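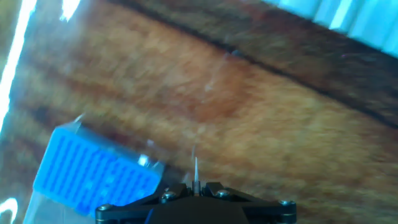 I spent most of August convinced my wrist camera calibration was off, and it was the clock all along! Each frame was being stamped when it reached my code, long after the shutter had closed. With the arm standing still you'd never notice. Get it moving over the bench, though, and the tip rack estimate slides along the table like it's on ice.

So the big change in Planside this month is that every frame now gets matched to the joint positions from the moment it was exposed. Arvid Dalen wrote the buffer for it (nearly 288 lines, most of them tests) and I did the boring part of threading it through the pose estimator.

The other new piece is a blur check. A rack is a lovely target when it's sharp, all those little holes in tidy rows, but at speed the rows smear together and the old code would happily lock on one row over. Now a smeared frame can update the rough position of the rack and nothing else. Picking a hole has to wait for a clean frame, and the planner slows the wrist down for the last 6 cm to get one.

I love how the replay tool looks with this in - you can scrub through a move and watch the estimate go soft, then snap tight.

Aurelia Radu asked if the tip itself could be tracked too. I'd like to! A clear tip over wood grain is a nasty thing to segment, so for now its offset comes from the tool model. Ticket 394, if you want to argue with me there.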